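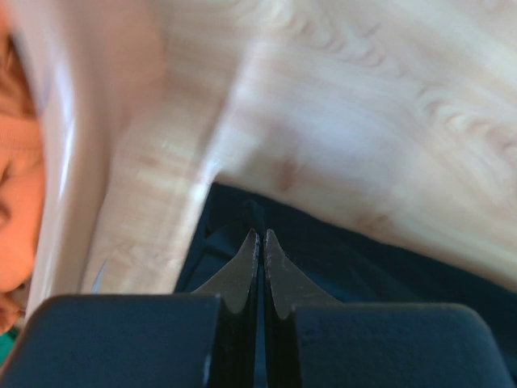

Textile handling automation is the use of machines to pick, spread, fold and stack clothes and linens in laundries, rental depots and returns warehouses. Washing and drying were mechanized early. Folding stayed manual much longer, as fabric changes shape each time it is lifted.

Garments usually reach a folding station unsorted, in bins or tubs. At the Bramstead depot of the rental firm Vaso, a folder's shift used to cover 2000 pieces, most of them lifted from a tub by hand.
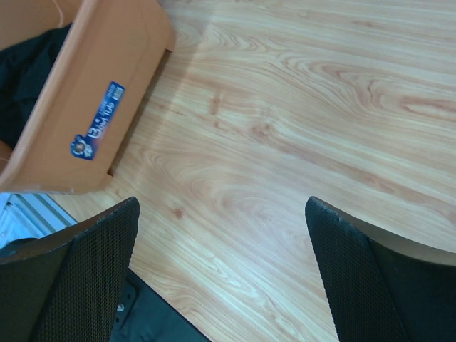 Reaching and bending were the worst of the job, according to Rokeya Kanagaratnam, and sore wrists came second. Vaso began its trial in December with 42 employees on the folding floor. None were laid off, but evening shifts were cut and several workers lost the extra pay that came with them.

Two-armed stations hold a garment at separate points, spread it on a flat surface and fold it in steps. Finished pieces go onto a stack. Dark fabrics are a known difficulty, as creases and edges show poorly on camera. 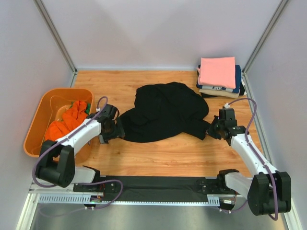 Halvard Granström objected that the work had become lonelier, with one attendant watching several stations where folders once stood side by side. Attendants clear jams, check for stains and take over items the arms drop. Training at Bramstead lasts 2 weeks, and attendants are paid on a higher scale than folders. Hand folding continues there for silk, baby clothes and repairs.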